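Opinião > Ar livre > Pesca

Este site usa cookies para melhorar a sua navegação. Ao continuar, você aceita a nossa política de privacidade.

Devolver o peixe também é pescar

Tonantzin Aguirre
5 de junho de 2022

Em janeiro passei seis dias na represa de Urnside e voltei para casa sem um único peixe na caixa térmica. Foi a melhor pescaria da minha vida! Conto isso aos amigos e eles me olham com pena, como se eu tivesse viajado para um churrasco e esquecido a carne. Por isso resolvi escrever.

Defendo que o trecho do rio entre Petbridge e a ponte Maldonado vire área de pesque e solte o ano inteiro. A proposta circula desde o verão e já juntou 3.735 assinaturas, um número enorme para uma região onde todo mundo tem opinião sobre isca e quase ninguém gosta de assinar papel. Assinei na primeira semana e assinaria de novo.

Sei que há resistência, e parte dela é justa. Tem família que leva o peixe para a mesa, e eu cresci numa dessas (minha avó fritava lambari em fubá e eu comia até passar mal). A proposta deixa livre toda a margem de baixo, do Kison até a foz, onde sempre se pescou para comer. Estamos falando do trecho de cima, mais raso, de água clara, onde os dourados sobem para desovar e onde um peixe grande faz uma falta danada.

E que peixes! Quem já sentiu um dourado arrancar linha naquela corredeira sabe do que falo: o braço treme, a carretilha canta, a gente ri sozinho feito criança. Quero que a minha sobrinha sinta isso daqui a vinte anos, de preferência com o neto do mesmo dourado.

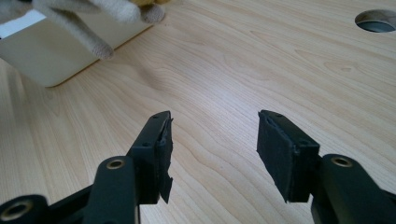

Soltar bem dá trabalho, claro. Anzol sem farpa, mãos molhadas antes de tocar no peixe, nada de apertar a barriga nem de enfiar o dedo na guelra. Se for tirar foto, que o bicho fique fora da água o tempo de prender a respiração, e olhe lá. Depois é segurá-lo de frente para a corrente até ele decidir ir embora sozinho. Aprendi tudo em duas tardes com um guia de Petbridge, um sujeito paciente que me fez repetir o movimento três vezes com um chinelo antes de me deixar chegar perto de um peixe de verdade.

Gostaria que a prefeitura oferecesse essa aula de graça na abertura da temporada, ali mesmo no barranco. Placa proibindo sem ensinar só irrita o pescador, e pescador irritado volta à noite.

A consulta pública segue aberta no posto da ponte Maldonado. Vá lá, mesmo que seja para discordar de mim. E leve a vara, porque a corredeira está linda.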